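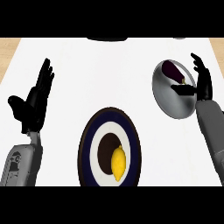

Notebook, 2024-08-25 — bowl tilt, letterbox bug, and the planner that hates lemons

Sunday session, sim only. I told myself I'd just fix the config loader and go home, and of course I ended up down in the grasp code for the whole afternoon. Writing this up while it's still fresh so whoever picks up the Bolisus branch on Monday doesn't repeat my afternoon.

Where we are: right hand has the silver bowl by its rim, eggplant in it, left hand open and waiting with nothing to do. Lemon is sitting on the plate between the arms, a bit right of the dark center. That's the state I keep resetting to, saved as checkpoint 465 if you want to load it yourself (use the loader from the Bolisus branch, the one on main still mangles the finger joint order!).

What's bugging me is the tilt. The bowl is supposed to be held level after the grasp and it plainly isn't. I spent way too long blaming contact friction. I bumped it up, bumped it down, made the eggplant lighter, made it heavier, and the tilt barely moved. Then I plotted commanded wrist roll against measured wrist roll and they sat right on top of each other. So the controller is doing what it's told, and the thing telling it is wrong.

Tracked it back to the retargeting step. Hekska (our hand solver, for anyone new reading this) matches fingertip positions first and then cleans up the wrist with whatever freedom is left. With the finger or thumb across the front of the bowl there's hardly any freedom left, so the wrist rolls to keep the thumb happy and the bowl goes along for the ride. I'd been assuming the "keep object level" term was on. It was on! It was also weighted so low it might as well have been a comment.

Tried so far:

1. Raised the level term by a factor of 3. Bowl comes up flatter but the fingertips start to chatter against the rim. You can see it in the contact log as a nasty sawtooth.

2. Same weight, but ramped in after the grasp closes instead of from the first tick. Much calmer. Chatter is mostly gone, though there's still a little twitch right when the ramp begins.

3. Locked the thumb target and let the other fingers float. Bad idea, bowl went on the floor. Reverted, not speaking of it again.

I'm leaving number 2 in place with a flag so it can be turned off. Flag is level_ramp, default false until somebody other than me has run it.

Perception side

Remember how the detector kept reporting a bowl center that was a little off vertically? I think I've finally got it. The renders come out with black bands top and bottom, and the Sotomayor preprocessor was resizing the full image, bands and all, then using intrinsics for the strip without them. So every back-projected point got squeezed. I fixed it by reading the padding from the render header and taking it off before the resize. Center error on the bowl dropped right away, and the plate too.

Two things the fix doesn't help with. The plate runs down into the bottom band, so its ellipse fit is still working from an incomplete outline. And the far edge of the table has a dark round thing and a little grey thing barely poking into view, and the detector happily labels the dark one as a bowl on some runs. I added a rule that drops anything touching the top border. It's a hack — I know, I know — but it keeps the planner from reaching for the back of the table.

Segmentation on the eggplant is good, by the way, even against the shading inside the bowl. The stem end is the weak spot. The mask sometimes stops at the green-yellow cap and sometimes takes it in, depending on how close the finger is. For the pour estimate it makes no difference. For orientation it does, and I've been using the long axis of the mask, which wobbles every time the cap pops in and out. I'd like to smooth that over a few ticks. Not done yet.

Planner

Cudcombe is supposed to give the left hand the lemon while the right hand keeps hold of the bowl. It found a path on most seeds but it was painfully slow, and I finally looked at why. It was collision-checking every finger link of the left hand against every finger link of the right hand, from the very first sample, with the hands nowhere near each other. I put a coarse sphere check in front and only do the link pairs if the spheres overlap. Checks per plan came down to 1,352 on the seed I was watching, and planning no longer gives me time to go make coffee. Sad in a way.

It still picks weird approach directions for the lemon, though. It likes coming in low and sideways across the plate, I guess because the cost only cares about joint travel, and the left hand starts out upright with the palm already facing right. On paper that's the cheap move. In practice the fingers would scrape over the plate rim the whole way in. I want a cost on fingertip height near the plate before I let it execute anything. Started writing it, got the sign wrong, watched the plan go straight down through the table, and decided that was my cue to stop.

Also the left forearm mesh has a lot more geometry on it than the right one, all those recesses and little joint shapes in the casing. I'd swap in a plain capsule for collision. The detailed one can stay for rendering.

To pick up next

— run level_ramp on and off over the same seeds, log bowl angle at the end of the hold

— smooth the eggplant axis

— fingertip height cost for the lemon (check the sign!!)

— capsule for left forearm

— merge the padding fix to main by itself, without the border rule, so it can be reviewed on its own

— ask whether we want the handover test in the September build or if it slips

Logs are in the usual shared folder under today's run, and the contact plots are next to them. If checkpoint 465 loads with the fingers bent backward, you're on the wrong loader, see top.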